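Search this book Enter keyword Go

Chapter 4
Keeping Food: Air, Water and Time

I grew up over my aunt's grocery in Evbridge, and the smell I remember best is the back stairs in December – onions, wet cardboard and one apple that had gone off at the bottom of a crate. My aunt would send me down to find it. I got pretty good at that, and I suppose it's how I ended up teaching food storage for 29 years!

A carrot is still alive when you bring it home. It goes on breathing: it takes in oxygen, burns up its own sugar, and gives off water, carbon dioxide and a little heat. Plant people call this respiration, and most of this chapter comes back to it. Slow it down and the carrot stays sweet and crisp. Stop it altogether and the carrot dies, and then the rot moves in fast (see page 211 for the ugly details).

So every container you put produce into is a kind of bargain. Leave it open and water escapes, so things go limp. Seal it up tight and the water stays, but it beads on the walls and the molds love you for it.

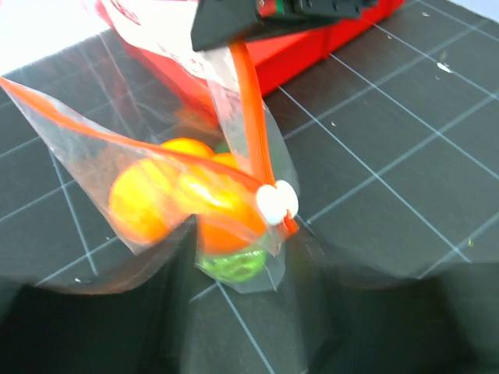

Figure 4.1 A clear zipper bag, open at the top, with orange and green items inside.

My old teacher, Hartmut Görtz, wouldn't let us talk about "fresh" in his class at all. He wanted numbers. He had us weigh a bunch of greens on Wednesday and again every morning until we were sick of the sight of it, and then we had to draw the curve. You'll do the same thing in Lab 4, and yes, you have to come in on the weekend.

After that we'll look at the Bernton cellar records, which Fung-ping Chuang was kind enough to let me use. There are 3436 entries in them, mostly cabbages, and I've read every one (my family has opinions about this). We'll start with the water, though, so get out a pencil and a kitchen scale and turn to Section 4.1.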